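**Notebook entry, 19/07/2019**
**Cell:** Draltach pouring cell, two arms
**Subject:** Gripper finger service, wrist camera check, pour settings

The cell was taken out of production use at the start of the session for the scheduled finger service. The previous entry recorded paper cups slipping in the holding gripper. The finger pads on both arms were removed, cleaned with a damp cloth, and inspected. The pads on the holding arm showed wear along the inner edge and were replaced from stock. The pads on the pouring arm were refitted.

Finger screws were tightened in the order given in the Patitar manual. The left screw on the holding arm had backed out slightly. Thread locker was applied, and the screw has been marked with a paint line so that any further movement can be seen without tools.

Closing force on the holding gripper had been left at 90 on the controller scale, a setting suited to the rigid beakers used earlier in the year. Paper cups buckle at this value. It has been reduced to 47. At the lower value a single cup still gave a little at the waist, and the cell instructions now call for two cups, one placed inside the other, for all paper cup work. 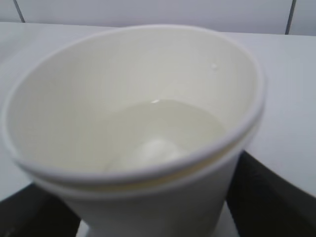
Colleagues preparing cups should press the inner one down evenly before loading. A tilted inner cup changes the height of the rim seen by the wrist camera, and the pour height is calculated from that rim. The software does not detect the error. It will accept a tilted rim and place the spout accordingly.

The wrist camera on the holding arm was then checked. Its bracket had been loosened during the pad change and was returned to the scribed line. Focus was left as found. The near rim is slightly soft at working distance, and this has been accepted in earlier entries. Adjusting focus for the rim makes the bottom of the cup harder to read, and the level check depends on the bottom.

Values stored on the controller at the end of this stage:

| Setting | Previous | New |
|---|---|---|
| Holding gripper force | 90 | 47 |
| Wait before tilt, tenths of a second | 4 | 9 |
| Program number | 355 | 355 |

The program number was kept so that the Skellaneo scheduler does not need to be changed. The former values are saved on the shared drive under Bạch, in the folder for this cell.

Pour checks were carried out with water only. The pouring arm should bring the spout over the far side of the opening and hold there for the full wait before tilting. The stream is to fall inside the cup, clear of the rim, and the level is to be read from the wrist camera once the surface has settled.

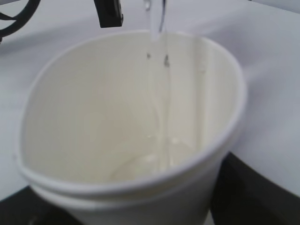
Droplets hanging at the spout remain a concern for the level check, as a late drip disturbs the surface and the reading has to be repeated. The longer wait does not address this. A short pause after the arm tilts back would be the proper remedy, and it should be added as a separate step in the program. The present step must not be lengthened for this purpose, as it is shared with the rinse routine.

The cable on the pouring arm was also examined. The loop at the wrist was retied with more slack on the outer side. Staff are reminded that the ties should be snug but should not pinch the jacket.

**Outstanding items**

- Order replacement pads for both arms. The set fitted to the holding arm was the last in the drawer.
- Add the pause after tilt back and record its value in this notebook.
- Check the paint mark on the left finger screw at each start-up until the August service.
- Correct the cell instruction sheet, which still shows the old force setting.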